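Janudwood opens February season with wooden bowls and a new home for its table range

Janudwood, the maker and seller of wooden tableware, has announced its range for the coming season. It is led by a round wooden bowl that can be used on the table, on a worktop or on a hall shelf. The bowl goes on sale in February through the company's website and at its shop in Voß Yard, where the business has taken a larger unit.

The bowl is the first piece in a line called Vomis. Customers have asked for some years for plainer shapes that sit well with furniture they already own, and the Vomis pieces have been drawn with that in mind. The bowl has a thick, rounded rim and a smooth inside. It is pale in colour, and the grain is left to show. There is no painted decoration and no lettering on the outside.

Wood varies from one piece to the next, and the company does not try to hide this. Some bowls will have strong bands of darker grain and others will be more even. Shop customers are welcome to look through the stock and choose the one they like. Online orders are picked by hand, and buyers can leave a note asking for a lighter or darker piece – the packing team will do its best to match it.

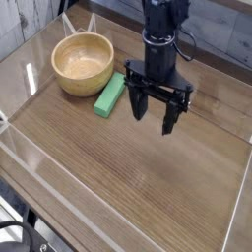 Vomis bowls are priced at £44 each. A smaller size will follow later in the year at £40. Both are sold singly, and there are no plans to sell them as a set. Janudwood found with its earlier ranges that most people bought one bowl, lived with it for a few months and then came back for a second.

The company suggests using the bowl for fruit, bread rolls, keys or post. It is not meant for hot food straight from the oven, and it should not be left to soak. A care card comes with every order. The advice on it is short: wipe the bowl with a damp cloth, dry it straight away with a tea towel, and keep it off radiators and out of strong sun. A little food-safe oil can be rubbed in when the surface begins to look dull. Bowls should never go in the dishwasher.

The same card covers tabletops. Many customers keep their bowls on polished or varnished wood, and the shop is often asked how to avoid marks. Janudwood advises lifting a bowl when moving it and checking that the base is clean and dry before putting it back. Soft cloths and foam sponges are fine on most sealed surfaces, but scouring pads will scratch a glossy finish and should be kept for pans.

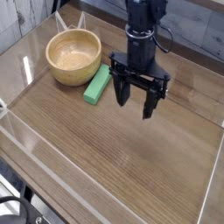
The new unit at Voß Yard was built in 1904 as a grain store. It has given the business more room for stock, a proper packing bench and a counter where repairs can be handed in. Small chips and dry patches can usually be put right while the customer waits. Split bowls need longer and are quoted for one at a time.

Deliveries will be handled by Gevo, the local carrier that has worked with Janudwood on its trade orders. Bowls are sent in cardboard boxes with shredded paper, and the plastic wrap used on earlier ranges has been dropped. Orders placed before noon leave the same day. Returns are accepted for 40 days, provided the bowl has not been oiled or used for food.

Trade buyers can ask for samples from the start of February. Cafés and guest houses that already hold an account do not need to apply again. The order code for the larger bowl is 3074, and this should be quoted on all trade enquiries.

The Voß Yard shop opens at 10am and closes at 4pm. Press samples and further details are available from the Janudwood office on request.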